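Open day at the Birkik lot: a long walk around somebody else's living room

I have watched every episode of Skjelbred, including the ones set entirely in the boat shed, so when the studio announced its open day I bought a ticket before checking where it was. It was on the far side of the ring road, past a tile wholesaler, with parking for 30 cars and an audience of rather more.

The tour starts in a corridor lined with cast portraits. The early seasons hang at eye level and the later ones have been moved up near the ceiling to fit, so you end your viewing with a sore neck and a good look at the sprinklers. Our guide was Mariann Katona, a script supervisor who has been with the show for 226 episodes and remembers which hand everybody holds their mug in. She took us through in groups of eight and was firm about the groups of eight.

The kitchen

Everyone wants to see the kitchen, where Maria threw the wedding cake. It's smaller than my own, and it has three walls and a window that looks out onto a painted fjord. The fridge is real but isn't plugged in. A woman from our group opened the pantry door, the one the brother-in-law is forever lurking behind, and found a fire extinguisher and a stool.

Mariann told us the cake took four goes. The first three hit the wrong actor.

The colour of the curtains, in case you've been arguing about it at home, is grey. They're graded green afterwards.

The boat shed

Upstairs, for some reason. The boat had to be craned in through the roof and won't be leaving unless the series does. Roald Hägglund, who built it, was standing beside it in a clean jumper answering questions about varnish. He was asked twice whether it floats. He said it had never been asked to.

I enjoyed him more than anything else on the tour. He has made furniture for Hustari as well, the hospital drama that shares the lot, and he pointed out that the operating theatre doors over there and the church doors in Skjelbred are the same doors turned around. I've since checked and he's right, and now I can't watch either wedding episode properly.

The props store

Roald reckons there are 3000 items on the shelves, most of them lamps. You're allowed to look and not touch, a rule that held for the better part of a minute. The love letters from season two are in a biscuit tin. They're blank after the first line, so that's a whole storyline I feel differently about.

Coffee and the question session

The break was half an hour, which suited the queue better than it suited the schedule. Beans were ground to order, the biscuits were the plain sort, and I heard a serious disagreement about whether Maria and the ferry captain should have ended up together. (They should have. The chemistry was all in the arguing.)

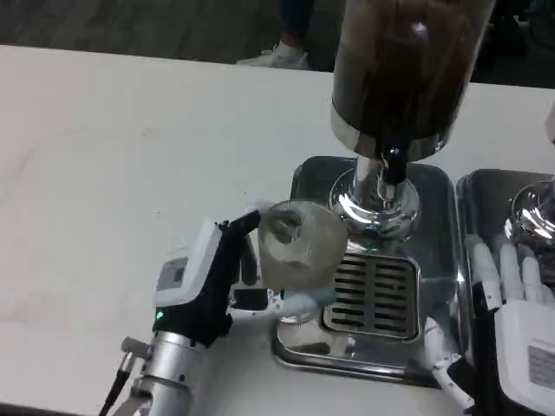 Getting there and what to bring

The bus stops at the tile wholesaler and you walk from there. Wear a jumper, as the stages are kept cold for the lights, and don't count on the gift shop, a trestle table selling keyrings and one size of T-shirt. Photos are fine in the corridor and the kitchen but not in the boat shed, where they're still shooting. The next open day is in November and tickets go through the Birkik box office.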